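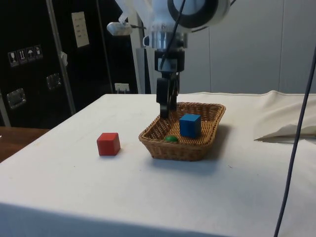 # Setting up a basket task with the Jaralska tabletop kit

Covers a basic pick-and-place task on the Jaralska kit, from laying the cloth to reading the log. It assumes that the arm is bolted down, the Cumeten control software is installed and the emergency stop has been tested. If any of that is outstanding, do it first.

## What you need

- Arm with the two-finger gripper fitted
- Plain white tablecloth, large enough to hang over the front edge
- One shallow basket
- One red cube, one blue cube, one green ball
- Two fixed cameras, already calibrated

The cubes and ball come with the kit. The basket does not. Wicker works well enough, but re-teach the rim height if you swap to a different one. Cumeten stores it per task and will not warn you.

## 1. Prepare the table

Spread the cloth and smooth the working area. Small creases are harmless. Keep any spare fabric towards the back corners, outside the reach you set in step 2. Marks on the cloth can stay unless the detector starts picking them up, in which case raise the minimum blob size to 14.

Route camera and gripper cables so that they cannot drag across the basket when the arm turns.

## 2. Set the limits

Open **Task > Workspace** and enter:

```
floor_clearance_mm: 9
travel_height_mm: 100
settle_time_ms: 1000
```

Floor clearance is measured from the cloth, with the fingers closed. The manual gives a lower figure, which is fine on a bare table. Over fabric the fingertips tend to catch.

## 3. Place the objects

Put the blue cube and the green ball in the basket and leave the red cube on the cloth. Allow a clear gap between the red cube and the basket wall, at least the width of an open finger. 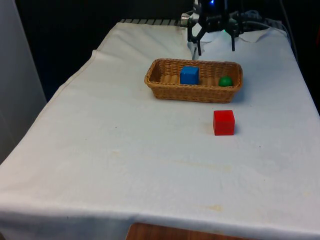

*Side two of the layout check: red cube on the cloth, blue cube and green ball in the basket.*

Check the layout in both camera views. The near rim can hide most of the ball. If the detector loses it, move the ball and leave the camera alone – moving the camera means calibrating again.

## 4. Teach the pick

1. Jog the open gripper over the object at travel height.
2. Turn the wrist until the fingers line up with two opposite faces. For the ball, any angle will do provided both fingers clear the rim.
3. Lower in small steps to the grasp height and press **Store**.
4. Close, raise to travel height, and store again.

Repeat for each object. Teach the ball last.

## 5. Run and log

Run at quarter speed first with a hand on the stop. Then start a batch from **Task > Repeat**. Failed grasps are written to `grasp.log` with the object name and finger gap.

## Notes on the kit

The gripper is the best part of the package. The Bilgin fingertips sold as an extra hold the cubes more firmly, but they are thicker and leave less room inside the basket. Man-sik Ban prefers them for cube-only tasks; I have gone back to the standard pair.

Cumeten's log viewer is slow with long batches. Sérgio Aguiar's export script, on the Celham downloads page, converts the log to CSV and has worked here since the April update. It needs the task name without spaces.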